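The gripper finally closes straight

I meant to write this up back in June, when the evenings were long and I had all the patience in the world, but the workshop at Prukthorpe got a new kettle and a great deal of talking went on around it (you know how we are). Anyway, the arm has hands now! Or fingers, at least, two of them, and I'm sillier about it than a grown woman should be.

The first pair I made were flat as rulers and bent outward the moment they touched a jar lid. I redrew them with a fat curve at the base, narrowing toward the tip, and gave each one its own rounded pad set on at a tilt. Agnese Rozīte looked over my drawing and told me to thicken the base again, so I did, and then I sulked a little, and then I printed it. Both fingers came out in the dark gray I had left over from the Zikstead job.

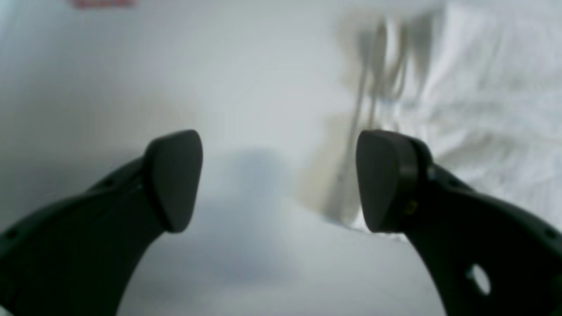
Getting the pads level

Most of the fuss was in the tips. If one pad sits even a hair higher than its partner, a pencil will roll right out of the grip, and I spent one whole evening until past 11 loosening and tightening and muttering. What worked in the end was closing the fingers very slowly on a folded strip of paper and adjusting the left side only. I had been fiddling with both at once, which is a fine way to go in circles.

For anyone following along with the same servo, my closed position is 1643 and fully open is 2475. Yours will be different, so creep up on it! I ran 50 open-and-close cycles after that with my hand hovering over the switch, and then went and had my tea.

Next is the wiring, which I've been putting off.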